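Notebook, Haltberg cell, October 2, 2026

Continued from the August pages. Today I write down the handling rules for the board task again, because the Gretville people asked for one common version and ours was spread over three pages.
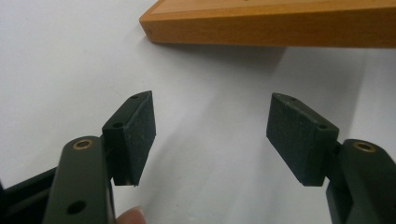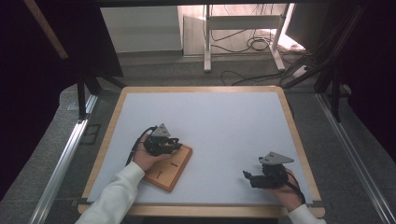 Rules as we use them now:

1. Before each block of 20 episodes, look at both finger pads. If a pad edge lifts or the surface is shiny, change the pair, never only one side.
2. Open the fingers fully before going near the board. Contact with half-closed fingers does not count as a grasp and the episode is marked "R".
3. Keep own fingertips behind the pads. I still break this one myself when I am tired.
4. The sheet must be flat before start. Small creases are allowed, folds are not.
5. Cable goes on the outer side of the hand, with enough slack to turn the wrist.

Rule 2 is the one Escobar site does not agree with. They keep such episodes and put a note. I prefer to reject, but I have no numbers to defend it yet. To check: take the 200 episodes from Mirnemano, sort by this criterion, compare.

Open points: how long is a pause before we must restart? I wrote 3 seconds in the old version and do not remember from where I took it. Also the word "release" needs a definition, now two readers understand it differently.

Spare pads: 3 pairs left in the drawer. Order more.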